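Unit 6: Receiving, Sorting and Storing Small Stock
Course notes, Ryan Tapley

Read these notes before the December workshop. The Bralero case study is handed out separately and is not repeated here.

6.1 What receiving covers

Receiving starts when a delivery reaches the door and ends when the goods have a location in the stock record. Anything between those two points is work in progress and should not be sold, issued or counted as available.

The usual order of work is to check the delivery note against the purchase order, check the cartons for damage, open and count, record, label, and put away. Small firms often skip the first check and go straight to opening cartons. If the supplier has sent the wrong order, the mistake is then found after the packaging has been thrown out, and the return costs more.

In the Bretum exercise from Unit 5, the purchase order was for 200 units and the count at the bench was 207. Many of you accepted the extra seven and moved on. An overage has to be recorded the same way as a shortage. The supplier may bill for it later, and until then the stock value in your books is wrong.

6.2 Units of measure

Most count errors in small stock come from mixing units. The supplier sells by the case, the stockroom stores by the inner pack, and the shop sells by the piece. Write the unit next to every number. A card that says "15" is no use to the next person, who can't tell if it means 15 pieces or 15 packs.

Pairs need extra care. Gloves, chopsticks and shoe inserts may be stocked as pairs or as singles. Choose one and put it in the item name.

6.3 Fixed and floating locations

With fixed locations, each item has one place and stays there. Staff learn the layout quickly and can see gaps. The drawback is wasted space – a bin kept for a seasonal item stands empty for months.

With floating locations, goods go wherever there is room and the record says where. Space is used better, but the system fails as soon as someone moves a bin without updating the record.

Esta, the kitchen goods shop we use in the exercises, holds 800 lines. It keeps fixed locations for its fast movers and floating locations for the rest. Inga, the smaller shop, uses fixed locations only. Be ready to say which you would change, and why.

6.4 Containers

Containers for small stock should be the same size where possible, so they can be swapped and lined up. See-through walls save time in picking and in spot checks. Open tops are fine for goods in daily use, but goods held for longer need a lid or a closed cabinet.

Handles matter more than students expect. A full bin gets lifted many times a week, and one with no grip gets dragged.

Leave a clear surface next to the bins for sorting. It should be a plain color so that small parts show up against it.
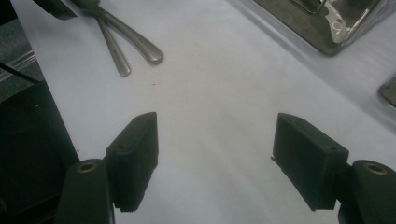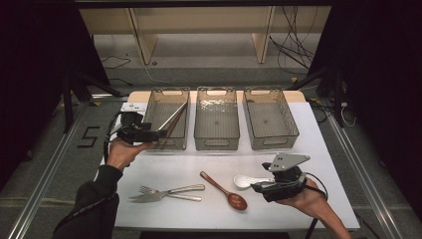
Translucent gray bins with handle cutouts, set in a row:

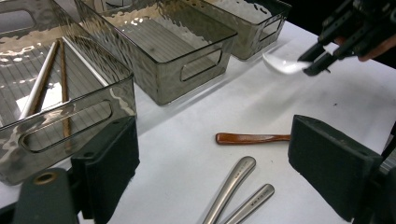 6.5 Cycle counts

A full count once a year finds errors too late to trace them. A cycle count checks a few locations at a time, on a schedule, with fast movers checked more often.

The person who counts should not be the person who put the goods away, and should not see the book figure first. If the two figures differ, count again before changing the record. Note the cause if you can find it – wrong unit, wrong bin, sale not entered, damage not written off.

For the workshop

Bring your completed Bretum count sheet and a one-page location plan for Inga. Plans drawn by hand are accepted.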